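Setting Up Your Suture Practice Station, Part 4: Closing a Straight Line

6 min read

If you've worked through the first three parts, you have your base clamped down, your thread cut, and your patience more or less intact. Now we get to the part I like best, which is putting in a row of separate stitches and tying each one off so it stays put. I wrote this section of the Sanside guide after teaching it at the bench more times than I can remember, so you'll get my opinions along with the steps (sorry, they come as a set!).

Everything in this section is for practice only. Nothing you do here qualifies you to close anything on a person or an animal.

Before you start

You'll want the Kollberg base, one fresh practice pad, black thread, and whatever driver you're training on. I keep a Kerr lamp off to the left and pull it down low, so the thread throws a little shadow and I can find the loose end. Set your chair first and the lamp second. I did it the other way for years and ended every session with a stiff neck.

Pads stored in a drawer since August are fine as long as the bag stayed closed. If the surface feels dry or tears when you pinch it, use it for knot drills and open a new one for this.

Placing the row

1. Mark your line on the diagonal. A straight up-and-down line is easier, but you'll learn to lean on it, and then the first slanted one you meet will feel like starting over.

2. Make the cut in one pass. Don't go back over it. Two shallow passes leave a ragged edge that never lines up properly.

3. Start at the far end and work toward yourself. Go in on one side, come up through the middle, then take the second side as its own bite. You can take both sides in one go later on, when your curve is steady.

4. Keep the distance from the edge the same on both sides. If one side sits higher than the other, the bite was deeper there. Take it out and do it again while you still can.

5. Leave a short tail, no longer than the width of your little finger.

Note: Sixteen stitches to a pad is plenty. I've seen people squeeze in more and all they got was a crowded line and a bad mood.

Tying and seating the knot

6. Make your first throw with a double wrap. Lay it flat and bring the edges together until they just touch – if the pad puckers, you've gone too far.

7. Add two single throws, changing direction each time. Same direction twice gives you a granny knot, and a granny knot slides.

8. Hold the strand right at the line with just the tips of your jaws. Tips only! The farther back the thread sits in the jaws, the less you can feel, and the more likely you are to chew it up.
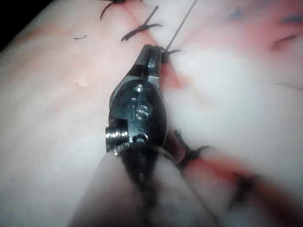 Annag Drummond would tell you to hold off on trimming until the whole row is tied, so that a knot you don't trust can still be picked up by its tails and snugged down. I trim as I go, mostly out of impatience, but her rows do look better than mine, and I've started teaching it her way to beginners.

9. Trim the tails evenly. Too short and the knot can work itself open, too long and they tangle with the next stitch.

Caution: Never grab the needle by its point, and never leave one lying on the pad while you reach for something. Park it in the foam block every time, even if you're only turning to adjust the lamp.

Checking your work

10. Run a fingertip lightly along the closed line once the needle is parked. You're feeling for steps, where one edge rides over the other.

11. Bend the pad gently, away from the line. Small gaps between stitches mean your spacing is too wide. A gap right under a knot means that knot slipped.

12. Write down which stitch gave you trouble. Mine is nearly always the third one, when I've relaxed and haven't found a rhythm yet.

Give yourself roughly 200 knots before you worry about speed. I timed mine far too early and got very quick at tying bad ones. The Grunemeo workbook has a practice log in the back if you like filling in boxes, and I do, so mine is full.

Part 5 covers the running stitch, which uses one long thread and will make you miss these.

16 comments · 900 shares

Questions about this guide? Contact Sanside | © Sanside | Back to top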